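Visit to the Curik lab, Clulumden, 04/09/2023

We were given the afternoon to try two grippers on the same arm. Brenda Garside, who runs the test floor, had set out 20 objects to pick up, most of them soft or thin. The older gripper is the Derier, with flat fingers. The newer one is the Engelbrecht, which closes more slowly and lets you set the force in small steps.

Boxes and bottles told us little. The artificial flowers were more useful — a thin stem leaves hardly any room for error, and the leaves get in the way of the wrist camera.

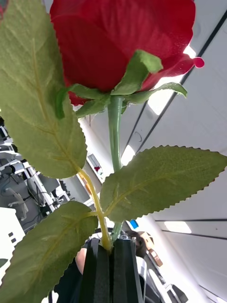
Artificial rose held by the stems, wrist camera view.

Over 106 tries on stems, the Engelbrecht held on in 75. Garside wants the Derier run again with new finger pads before she compares them. I would also like to see the camera mounted farther back, as a big leaf can hide a good part of the room. The next round is planned for February.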